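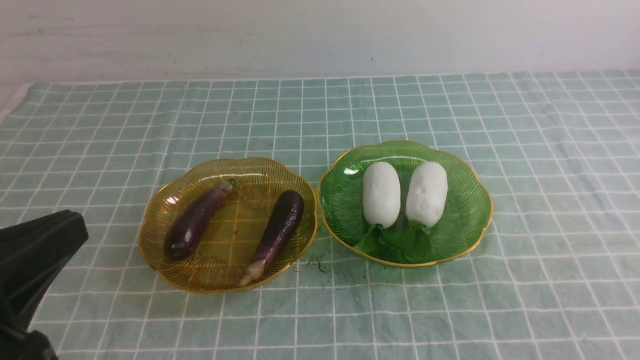 Stundale Street Fair Planning Group
Minutes, February meeting

Present: Mingxuan Peng (chair), Yanling Jin (notes), four stallholders. Apologies from Plukby Bakery.

1. Last minutes
Agreed with one correction - the banner deposit was 500, not 600.

2. Stalls
23 applications received for 17 spaces. Food stalls stay on the Ren Road side as last year. Yanling to write to those on the waiting list.

3. Road closure
Stonberg Traffic can supply barriers from 6 a.m. Residents need letters before the closure is posted. Mingxuan to draft.

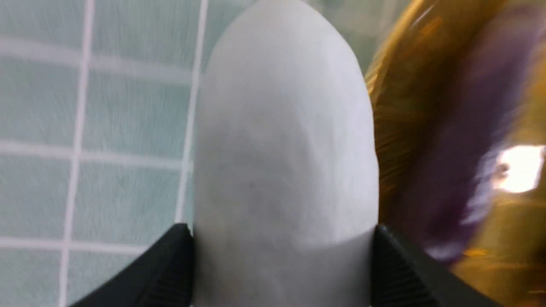
4. Music
Two bands confirmed. The school choir has not replied. Sound to be off by 9 p.m.

5. Other business
Parking for stallholders was raised again - the church lot is one option. Mingxuan to ask. Trash pickup carried over to the next meeting.

Meeting closed 8:40 p.m.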